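Can a machine do the chores yet? FAQ

Questions we get most, with short answers. Put together by Carleen Rakena at Britden, last gone over in September. If yours isn't on here use the contact form and I'll get to it, might take a bit.

So can robots do housework or not?

Some of it, slowly, with a person nearby. Hoovering has been sorted for years. Picking things up, carrying them, putting them down where you meant - getting there. Doing a whole job start to finish in a house it has never seen, no. Not yet.

Who are you lot?

Small outfit. We try household and workshop jobs on arms and grippers and write up what happened. We don't sell robots. Jutell pays for part of the laundry work, Babalola lends us the workshop. Neither of them sees the write-ups before you do.

Which chores are closest?

Wiping a flat table. Moving cups from one side to another. Sorting parts into trays. Loading and unloading a washing machine, if the machine is a front loader and the door's already open. Anything where the stuff stays put and doesn't mind being nudged.

Which are furthest off?

Making a bed with a person's worth of junk on it. Ironing a shirt. Cleaning a bathroom properly, behind the taps and so on. Cooking a meal from whatever's in the fridge. Don't hold your breath for the last one.

Why do you go on about laundry so much?

Everyone has it and it's hard. A mug is the same shape every time you pick it up. A T-shirt never is. The arm has to find an edge or a fold, grab enough to hold but not three other things with it, then get back out of a round hole without catching the rubber seal. The drum is dark inside too, so the cameras struggle, and shiny steel with holes in it doesn't help them any. Bright cloth on top is easy enough to find. Dark things lying under it get missed over and over. 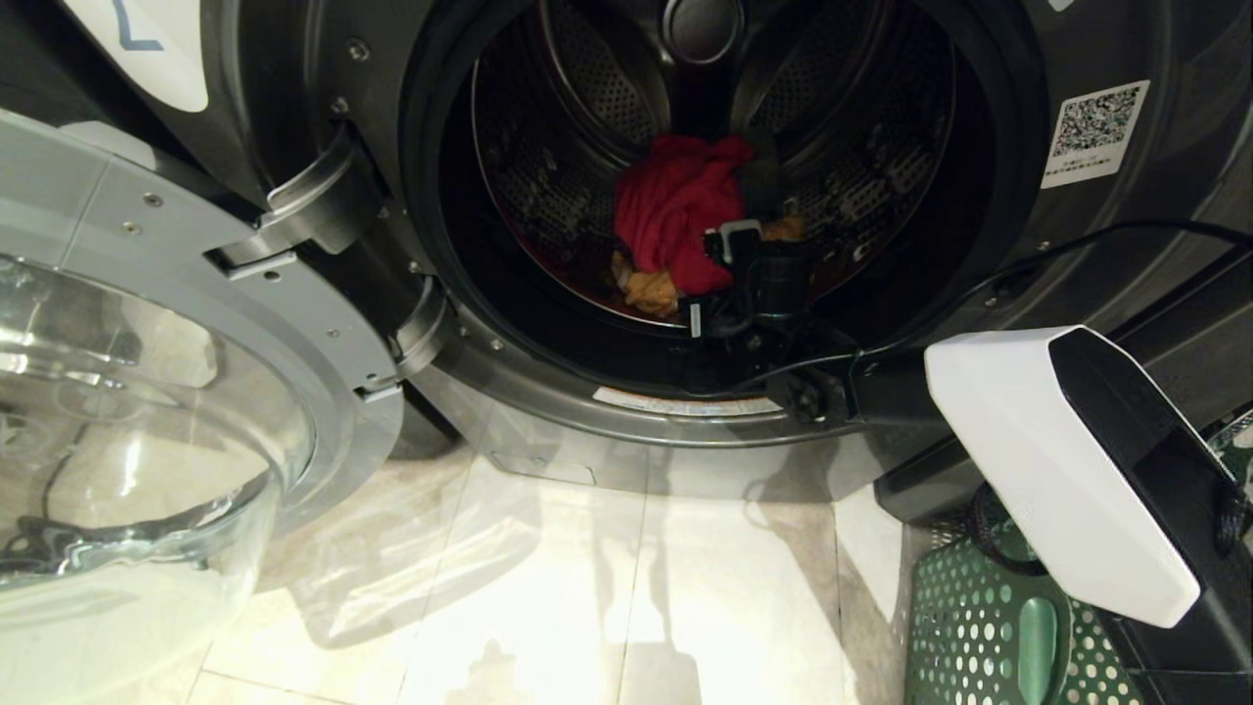 How long does a load take?

Depends what you count. Our last decent run was 12 items out of the drum and into a basket in 36 minutes. You'd do it in under one. It went back for the same sock four times. That was with no help, mind, and a year ago we'd have had to step in for most of it.

Does it get everything out?

Mostly. Big things come out fine, towels best of all. Small things get left at the back or drop on the floor between the drum and the basket. We count a dropped item as a fail even if the arm picks it up after. Other people count it differntly so check before you compare numbers.

Can it open the door?

Sometimes. Handles you pull are OK. The ones where you squeeze a catch hidden in the rim, poor. Most of our laundry runs start with the door open and we say so in the write-up. If you see a demo video and the door's open at the start, ask.

What about folding?

Towels and flat square things, yes, on a clear table. Shirts, now and then. Fitted sheets, no, and I can't do those either.

How does it learn?

Someone drives the arm by hand through the job, many times, and it's recorded. Then the software is trained on that. We had around 400 goes at emptying a drum before it did anything useful by itself. More would be better. Cavlow reckon you need ten times that, so 4000, before you can change to a different make of washer and expect it to cope. We haven't got that far so can't say.

Will it tear my clothes?

Has done. A jumper cuff, and a zip pulled off. Grip force is turned right down now but we'd still keep anything you like well away from it. Also bras. Hooks catch on the drum holes and then it just keeps pulling till somebody hits stop.

Is it safe with kids or pets about?

No. Or nobody has shown us it is, same thing for now. We keep people out of reach of the arm while it's running, and the stop button is held by a person and not left on a shelf.

What about the shop floor?

Further along, and for dull reasons. Same parts, same bench, same light, and you can fence it off. Putting blanks into a press, taking them out, stacking boxes - been normal for ages. The new bit is mixed jobs. Bin of loose brackets all facing different ways, a cable to plug in, bagging up odd sizes. We tried bagging at the workshop in spring. Bags stick together. Gave up for now, might have another go over winter.

And sweeping up after?

Floor machines do the open floor fine. Swarf under a lathe, no. Get the brush.

Do I need a special washing machine?

No, ordinary front loader. Top loaders are a pain, the arm has to come down from above and most can't reach the bottom. Cables want watching as well. If one hangs across the opening it will snag sooner or later, tape it back along the arm.

What would one cost me?

Can't give you a figure we'd stand behind. Prices move about and half of them leave out the gripper, the computer and someone to set it up. Ask for the full lot in writing.

Should I wait to buy one?

If you want your washing done, yes, wait. If you like fiddling and have a spare room, a small arm is good fun and you'll learn loads. Don't sell the laundry basket.

Can I come and watch?

Usually, mornings are best. Email first as the arm is often in bits. Closed shoes for the workshop side please.

Can I send you a chore to try?

Yes please. Say what it is, how often you do it, how long it takes you, and what goes wrong when you rush it. That last one is the most usefull. We can't do anything with hot oil or ladders.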